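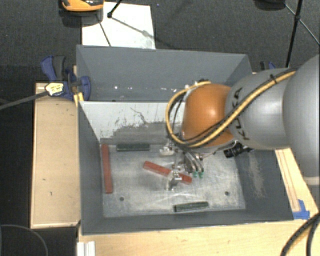 Skarnia Bin Grasping Set: Data Card

Version 3, August 2023
Maintained by the manipulation group at Isance
Contacts: Solomiia Pylypenko (collection), Kartini Rahman (labelling and release)

Summary

Skarnia is a set of recorded grasp attempts made by a robot arm working over a metal-floored bin. Each attempt starts with bars lying on the floor of the bin and ends when the arm has either lifted a bar clear of the rim or given up. The set was gathered to train and test grasp selection models for a multi-fingered gripper. It is released to partner groups under the terms given at the end of this card.

The release holds 600 attempts, grouped into 60 sessions. Failed attempts are kept in full and carry the same labels as successful ones.

Intended use

The set is suited to learning where and at what angle to close a multi-fingered gripper on long, rigid parts. It may also be used to study how a policy behaves close to the walls of a container, where the fingers have little room to open. Comparison between grasp planners is supported through the fixed test split.

The set should not be used to draw conclusions about soft, fragile or tangled objects. It holds no human demonstrations, and it is not a safety benchmark. Groups wishing to train a policy for use near people must carry out their own risk assessment.

Workspace

The arm is a KUKA with the gripper mounted below the wrist. The cable bundle is routed outside the arm and looped at the orange joint, and it moves with the arm during every attempt. The bin is dark grey with sloping walls and a light grey metallic floor, and it is clamped to the work surface. The clamp positions were marked at the beginning of July and checked before each session. If a clamp was found to have moved, the session was stopped and the bin location measured again.

The floor and walls of the bin are scuffed. The marks were left as they were. Users who rely on background subtraction should note that the floor is reflective in places and that the wear pattern changes slowly over the course of the release. The two small round holes in the floor are useful as reference points when checking image alignment.

Objects

The parts are plain straight bars in red and dark green. Colour is recorded as part of each object's label, but it was not given to the policy as an input during collection. Sessions were run with up to 4 bars in the bin. Start layouts were made by releasing the bars by hand above the floor, and no attempt was made to spread them evenly. A bar that came to rest leaning on a wall was left there, provided the arm could reach the bin without a fault.

Collection procedure

1. The operator places the bars and leaves the marked area.
2. The fixed camera records a still of the layout with the arm withdrawn.
3. The current policy proposes a grasp. In every tenth attempt the proposal is drawn at random from the reachable set.
4. The arm lowers the gripper into the bin, closes and lifts.
5. The operator enters the outcome from the console.
6. The bar is released over the bin and the next attempt begins.

Layouts are not reset by hand between attempts unless a bar has left the bin. Consecutive attempts in one session are therefore related, and they must not be divided between training and test data.

Contents of each record

layout: colour still taken before the arm enters
video: fixed camera recording of the full attempt
joints: arm joint positions and speeds
fingers: gripper joint positions and motor current
proposal: planned grasp pose and its source (policy or random)
outcome: one of lifted, slipped, missed, blocked
notes: free text from the operator, often blank

All times are given in seconds from the start of the attempt. Poses are in metres and radians, in the bin frame. The origin is the left near corner of the bin floor as seen by the fixed camera.

Labels

Outcomes were entered at the time of collection by the operator and reviewed afterwards from the video by a second person. Where the two disagreed, Kartini Rahman made the final decision and both original entries were kept in the record. "Slipped" means that a bar left the floor and was lost before it cleared the rim. "Blocked" means that the controller stopped the arm on a contact limit, most often against a wall. Bar outlines were drawn on the layout stills with the Skakex labelling tool and have not been drawn on the video.

Splits

Training, validation and test splits are supplied as lists of session numbers. The test list has not changed since version 2. Results reported on version 1 are not comparable, as that version divided attempts within a session.

Known limitations

A single camera was used. During the lift, the arm and gripper hide part of the bin, and in nearly all recordings at least one bar is partly covered at the moment of closing. Finger contact cannot be judged reliably from the video alone, and users should refer to the motor current.

Lighting was not controlled beyond keeping the room lights on. Bright highlights appear on the metal fingers and on the orange joint, and these have caused false detections in colour-based methods.

The random proposals are too few to support off-policy evaluation without additional data. The remaining proposals come from successive versions of one policy, so the set favours grasps that the policy already preferred. Attempts close to the near wall are under-represented for this reason.

Changes in this version

Gripper current is now stored at the full rate. Three sessions with a wrong camera offset were removed and recorded again. The outcome "blocked" has been separated from "missed", and older records have been relabelled to match.

Access and terms

The set is held on the Stasiv server in the directory skarnia/v3. Partner groups may copy it for research use and may publish results and still images. Redistribution of the full recordings requires written approval from Isance. Errors in labels should be sent to Kartini Rahman with the session and attempt number. Questions about the cell, the controller or the collection procedure should be sent to Solomiia Pylypenko.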